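Collecting Two-Handed Demonstrations for Desk Clearing Tasks
Final Project Report

Prepared by Meinrad Widmer and Sherif Belhaj
Project Shawky, Ivside Robotics Teaching Laboratory
Submitted Feb 20, 2021

Summary

This report describes the work carried out by our project team on gathering examples of two-handed object handling for a learning system. The purpose of the project was to produce a set of recorded demonstrations that could later be used to train a control policy for a robot with two arms. The final set contains 1,724 accepted demonstrations. A further 121 recordings were rejected during review. Training of the policy itself was outside the scope of the project and will be taken up by another group.

1. Background

The Ivside laboratory has worked for several years on single-arm picking. Earlier student teams used remote control of the arm to record examples, and their reports note that the method was slow and tiring for the operator. Objects that need two points of support, such as trays and long flat items, were left out of those earlier sets.

Our team was asked to extend the work to objects of this type. Instead of driving the robot arms, the operator holds a gripper in each hand and performs the task directly at the table. The motion of the grippers is recorded and later converted into arm motion. No robot needs to be running while examples are gathered, and sessions can therefore be held outside the hours in which the arms are reserved.

2. Task Definition

Four object groups were agreed on with our supervisor at the start of the project: keyboards, shallow trays, hardcover books and folded cloths. Every demonstration follows the same general order. The operator starts with both grippers open and clear of the object, closes on it from two sides, lifts it, moves it to a target area and releases it.

The start position of the object was changed between demonstrations. Operators were given a printed list of start positions and were told to follow the list in order. In the first week we allowed operators to choose positions freely, and the result was a strong preference for the center of the table. Those early recordings were kept, but they are labeled separately in the set.

3. Recording Procedure

Each session was run by two people. One person performed the demonstrations and the other started and stopped the recording, read out the next start position and kept the session log. The roles were exchanged after each block. A block was limited to one object group so that the log would remain simple to check.

The keyboard group required the most practice. A keyboard is long and rather flat, and the gripper fingers must reach its two ends at nearly the same time. If one side closes early, the keyboard turns on the sheet and the opposite gripper has to follow it. We also decided to leave the cable attached and unsecured, on the grounds that a system trained only on tidy objects would be of limited use at an ordinary desk.

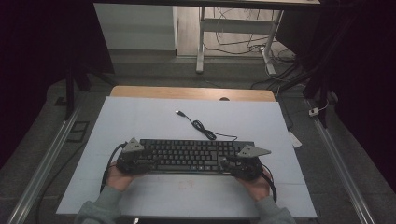
Figure 1. Two-handed grasp of a keyboard with the hand-held grippers, one at each end. The USB cable is left free on the sheet.

The marker plates on top of the grippers must stay in view during a demonstration. Operators were instructed to keep their wrists low and to avoid leaning over the table. This instruction was added to the session sheet in December, after a review of the first recordings showed that the plates were often hidden during the release step.

4. Review and Labeling

All recordings were reviewed by a team member who had not performed them. The reviewer marked the moment of first contact, the moment of lift and the moment of release, and then assigned a result of accepted or rejected. The reasons for rejection were limited to 3: lost tracking, dropped object and wrong start position. Lost tracking was the most frequent, and most of these cases came from the cloth group, where operators tended to turn the grippers inward -- a habit that proved hard to correct.

Labeling was done with Marnska, the laboratory's in-house annotation tool. Marnska saves one file per block and does not warn the user when a file is replaced. One block of tray recordings had to be labeled a second time for this reason. A request for a warning message has been filed.

5. Limitations

All demonstrations were recorded at one table with the same sheet as background. The operators were both right-handed. We expect that a policy trained on this set alone would perform less well on darker surfaces, and we have not tested this.

6. Handover

The accepted and rejected recordings, the session logs and the list of start positions are stored on the Drikerthorpe server under the project name. The grippers have been returned to the equipment room. The left gripper closes more slowly than the right and should be adjusted before further sessions are held.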